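The kettle has gone again. Second one since September, and I liked this one, it had a whistle like a disappointed aunt. I mention it only because every entry this month seems to begin with something in the flat ceasing to function, and I'd hate to break the run.
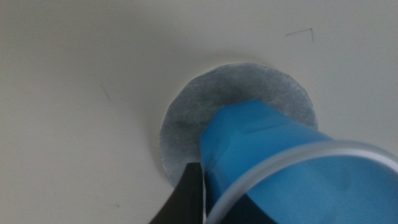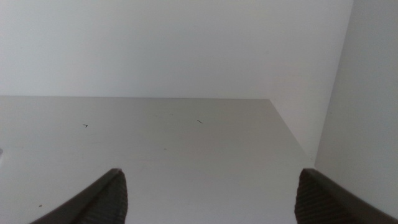 Morine, Tuesday, January 30, 2018

Up at six to ring the choir's new accompanist before he left for work, and got his voicemail, which is in German. I left a message in what I believe was German. He has not replied and I can't say I blame him.

So: the choir. I have been putting off writing about the choir for most of January, on the grounds that if I didn't put it down I might not have agreed to it. But I did agree to it, in the car park of the Ellero, in the rain, to Thịnh Tiêu, who has a way of asking for things as if he were returning your umbrella. Would I mind looking after the altos until Easter. Looking after, as though they were hamsters. I said of course. I have sung alto for years by the simple method of standing next to someone who can read music and arriving a fraction after her.

Last night was the first rehearsal. The altos were polite. They have been looked after before, you can tell, and they've outlived everyone who tried it. I had marked up my score with a pencil and a great deal of optimism and I asked them to start at the second page, where we come in under the tenors, and they said they never started there. They started at the top. I asked why and was told that was where it started. We started at the top.

The piece is by Cao, whose first name I have never seen written down, and it is sixty pages long, of which the altos have the tune for 4 bars. I have grown fond of those bars. You wait and wait, going up a tone and down a tone like someone trying to remember whether they locked the door, and then out of nowhere there it is, a proper tune, and before you've got your shoulders back the sopranos have had it off you. Thịnh says the inner parts are the mortar. I said nobody ever crossed a road to look at mortar. He said he had, in Jedska, as a student, and then told me about it until the lights in the corridor switched themselves off.

The heating in the hall was on the timer, meaning it came on as we were putting our coats back on to leave. I've written NB COAT in the diary for next Monday. Also NB PENCILS, as all mine went home with other people.

Walked back along the canal because I'd missed the bus. Very black and still. Somebody had moored a boat with all its curtains drawn and the radio going inside, one of those programmes where people ring in about their gardens, and I stood there longer than was decent listening to a woman describe what had happened to her hydrangea. It sounded bad. I tried singing our bars quietly on the towpath and found I'd got the third one wrong, and have therefore taught it wrong to the entire section, who, I now realise, went on singing it correctly and let me nod at them.

Today was mostly penance. Sat at the table after lunch with the score and the little electric keyboard, which has a dead F sharp. The piece is in G. I can report that a good deal of music happens on F sharp. I've been filling it in by humming, and by four o'clock I was humming it whether it was wanted or not, including in the post office, where the man asked if I was all right.

Letter from the hall people on the mat when I got in. They are raising money for the roof and have got as far as 3,000, and would the choir consider a concert. The letter says the roof is "largely sound", a phrase I should like to see on my own medical notes. I'll have to pass it to Thịnh, who will say yes, then look about him for someone to look after it. I've put it under the fruit bowl for now. Things can stay under the fruit bowl a good long time in this household. There's a christening invitation there and I believe the child can now swim.

Mother rang at six. I told her about the altos and she said, "But you can't sing, darling," quite kindly, in the voice she uses for weather. I said I wasn't singing, I was leading. She said oh well, that was different, and did I want the brown casserole dish, as she was having a clear-out. I don't, but it's coming on Saturday.

Soup for supper, from the freezer, unlabelled. I'd hoped for leek. It was the stock I made after Christmas and I drank it out of a mug, standing up, with the score propped against the bread bin, and got the third bar right two times running. Then the neighbour knocked. I thought it would be about the noise, and had my apology ready, but he wanted to borrow the kettle.

Must do tomorrow: new kettle. Library books (late). Ring the accompanist again, in English. Find out whether altos breathe before the long note on page nineteen or after it, preferably from an alto.

Bed at half past ten with a hot water bottle filled from a saucepan, most of which went on my foot.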